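Kitchen pedal bin

By Oliwia Michalski
27/03/2021

A pedal bin is a lidded trash can you open with your foot, and I've spent more of my life thinking about them than I'd like to admit (fifteen years of rented kitchens will do that to a person). This entry covers the small and medium household kind, plus the cleaning of them and of other lidded containers that live on the kitchen floor, which is the part people write to me about.

Names. Around Ivilbridge, where I grew up, everybody says "the Rosser," whoever made it, after the hardware store on the hill that sold them. In Sastine people just say trash can, and my friend Angharad Bellis insists on "kitchen bin" and won't be moved.

Parts. The usual one has an outer body, a lift-out inner bucket with a wire or plastic handle, a round lid and a pedal joined to the lid by a rod. Cheaper ones skip the bucket and the bag sits straight in the body - fine until a bag leaks! Some lids are hinged, and some lift clean off, which I much prefer on cleaning day. Small countertop ones hold 5 liters or so of scraps, and they fill up faster than you'd think if you drink a lot of tea.

Cleaning. I do mine on the floor, on tile if there is any, because you can tip the thing over and get at all of it. Take the bag out, lift out the bucket, and wash that in the sink or the tub with warm water and dish soap. The body only wants wiping. Tip it toward you, hold the lid shut with one hand and go around the outside with the other, then open it up and do the rim and the underside of the lid. An old dish towel beats a sponge for this, I think, as it gets into the curve without scratching.

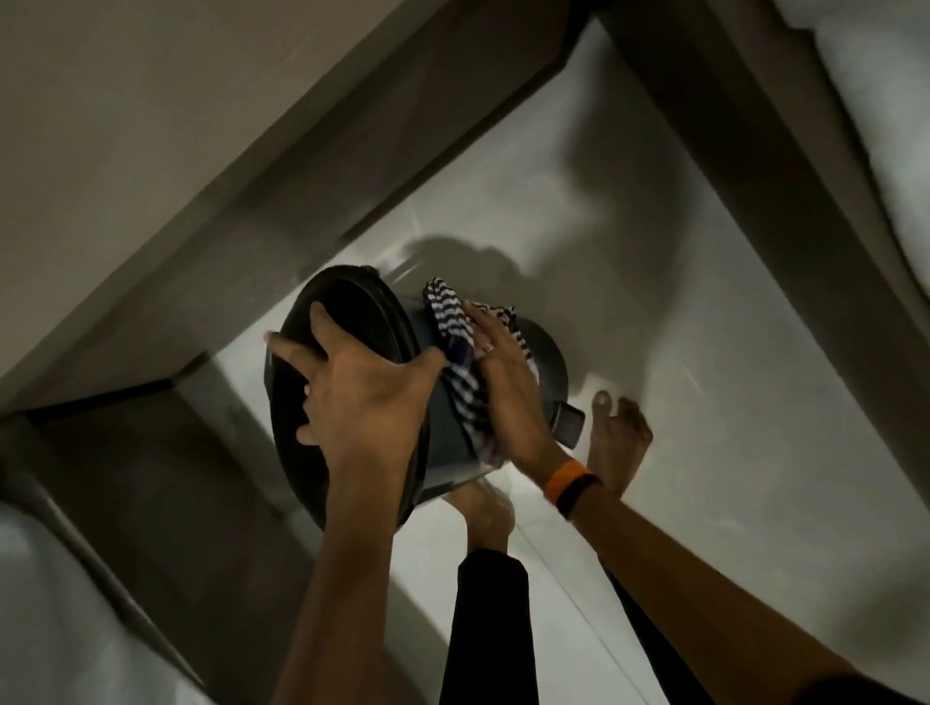
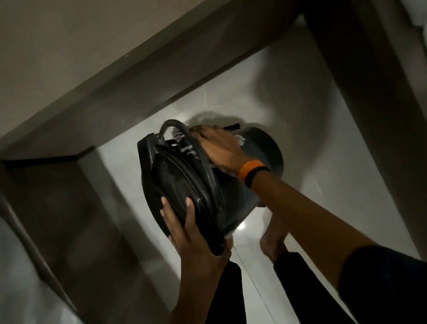 This page was last modified in December.

Black and dark gray plastic shows everything: fingerprints, dried drips, the dust that settles along a molded edge. Glossy black is the worst of the lot and I end up going over it twice, once damp and once with something dry. Handles need the same treatment, especially underneath, where your fingers go and the cloth never does. If you've got appliances or buckets parked in the same narrow gap between the cabinets, pull them out and do them too - the floor behind gets a mop that way.

Smells. Baking soda in the bottom, under the bag, left overnight. Angharad uses newspaper and says it's just as good. I tried it for a whole summer in Olach and it was okay, a bit soggy by the end of the week. Bleach works on the inner bucket, but rinse it well and never mix it with vinegar or any other cleaner.

Bags. Measure around the rim before you buy, and go one size up if you're between two. I once bought a box of 64 that were all slightly too small, and I'm still using them in the bathroom.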